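Kildale to Open Packed-Lunch Counter at Osei Street Building in February

Reusable boxes, steel trays and a short menu will replace prepacked sandwiches

2026-05-06

Kildale, the workplace catering company, will open a packed-lunch counter on the ground floor of the Osei Street building next February. The counter will serve the 308 people who work in the building, and it will be the company's first site where all cold food goes out in reusable containers.

The new counter takes over from the sandwich cabinet near the elevators, which has been supplied by an outside bakery under a contract that ends in January. Hot meals will go on being served in the second-floor dining room, where nothing changes.

Customers will be able to order the evening before or walk up and choose on the day. Orders placed the evening before will be packed in the morning and kept in a cooled cabinet behind the counter. Walk-up customers will pick from what is on display and have it boxed while they wait. The counter will open at 7 in the morning for breakfast pastries and coffee, and lunches will be ready from eleven.

"People in this building told us two things," said Yaw Zakaria, who runs Kildale's sites in the district. "They wanted to stop throwing away a plastic wedge every time they bought a sandwich, and they wanted something that would survive a bag on the train home. A box with a proper lid does both. We already had the boxes in two of our smaller kitchens and they have held up well enough for us to go bigger."

The packing line

Kildale has spent the spring working out how the food should be laid out and packed. The company tried several arrangements at its preparation kitchen before settling on a single table per packer, with the boxes on one side and the food on the other. Earlier layouts had the boxes stacked on a shelf at the packer's back, and turning around for each one slowed the work down and led to lids being mixed up.

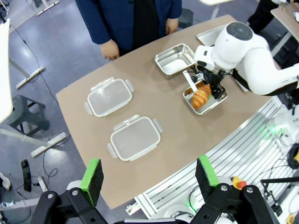

The single-table layout keeps everything a packer handles within an arm's length. Boxes go down first, open and empty, so that the packer can check that each one is clean before any food goes in. Pastries and other loose items wait in steel trays until they are needed. Kildale chose shallow trays for this so that a croissant can sit in one on its own with its layers intact, and clear boxes with locking tabs on the sides so that the contents can be checked after the lid is on. Deep trays were tried as well and are still used for salad leaves and cut fruit, which do not mind being piled up.

The boxes themselves are supplied by Drokov, which has also agreed to take back any that are cracked or have lost a tab. Two sizes will be used at Osei Street. The larger holds a main item and a side, and the smaller is meant for breakfast items or for a dessert. Both can go through the building's existing dishwashers on the normal cycle. Kildale asks customers not to put them in a microwave with the lid locked.

Steel trays never leave the counter. They are washed at the end of the morning and again at close, and they are used for display as well as for packing, so that food is moved as few times as possible between the kitchen and the customer.

How the boxes are returned

A deposit of $2 is charged the first time a customer takes a box. After that, a customer who brings one back gets a clean one in exchange and pays only for the food. Customers who no longer want to take part can hand in the box and get the deposit back at the register.

There will be a return bin beside the counter and another at the parking garage exit. Boxes should be emptied before they go in the bin but do not need to be rinsed. Lids should be left attached. A box that comes back without its lid can still be exchanged, but the deposit will not be refunded on it.

Customers may also bring a container of their own. Staff will fill it as long as it is clean and has a lid that closes, and there is no charge or discount for doing so. Staff may turn away a container that is too small for the portion – this has been a sore point at one of the smaller sites, and the sizes of the standard portions will be posted at the counter.

What is on the menu

The opening menu has been kept short. Breakfast will be croissants, plain or with cheese, a seeded roll, and a pot of oats with fruit. Lunch will be a choice of grain salads, a filled roll that changes daily, a cold noodle dish, and a vegetable plate with dip. Soup will not be offered at the counter and will stay on the dining room menu upstairs.

Hideaki Nomura, head of menu planning at Kildale, said the dishes had been picked with the boxes in mind.

"A dressing that looks fine on a plate can be all over the lid by the time you get to your desk," Nomura said. "We carried every dish up and down the stairs for a week before it went on the list. The noodle dish was changed four times. The croissant was the one I worried about most, because it flattens if you so much as lean on it, and we ended up deciding that it gets a box to itself or it goes in a paper bag. Customers can say which they prefer."

All pastries will be baked each morning at Kildale's preparation kitchen and brought over before opening. Anything unsold at the end of breakfast will be offered at half price until noon. Allergen information will be printed on a card in front of each dish and repeated on the label of every box packed to order.

Prices have not been set. Kildale expects to publish them with the final menu in the new year.

Work on the site

The counter will stand where the newspaper rack and the two long benches are now. The benches will be moved to the courtyard side of the lobby. Fitting out will be carried out by Ondier, which also did the second-floor dining room, and most of the noisy work has been scheduled for evenings. The side entrance on Osei Street will be closed while the water line is brought in, and people who normally use it will need to go around to the front. Notices with the exact dates will be posted at both doors beforehand.

The sandwich cabinet will stay in place until the counter opens, so there will be cold food in the lobby throughout. It may be moved a few feet toward the mail room for part of that time.

Seating will not be added. The lobby is a fire route and the number of chairs allowed there is already at its limit. Customers are welcome to take their boxes to the dining room, the courtyard, or their desks.

Tasting and sign-up

Kildale will hold a tasting in the second-floor dining room ahead of the opening. There are 100 places, and they will go to people who work in the building in the order in which they sign up. Those who attend will get a full-size lunch box to keep in use, with the deposit waived, and will be asked to fill in a short form about portion sizes and packing. The form matters more than it may sound, Zakaria said. At the last site the company opened, the size of the side dish was changed after the tasting because so many people wrote that they were giving half of it away.

Sign-up sheets will be at the front desk. Managers who want to order for a team should speak to the dining room staff, who can also take questions about dietary needs and standing orders.

About Kildale

Kildale runs dining rooms, coffee bars and packed-lunch counters in office buildings and training centers. Its food is prepared in its own kitchen and delivered each morning to the sites it runs.

Press contact

Yaw Zakaria, Kildale, district office. Members of the press who would like to visit the preparation kitchen or attend the tasting should ask in advance, as hairnets and closed shoes are required in all packing areas. Menus and a floor plan of the counter can be sent on request.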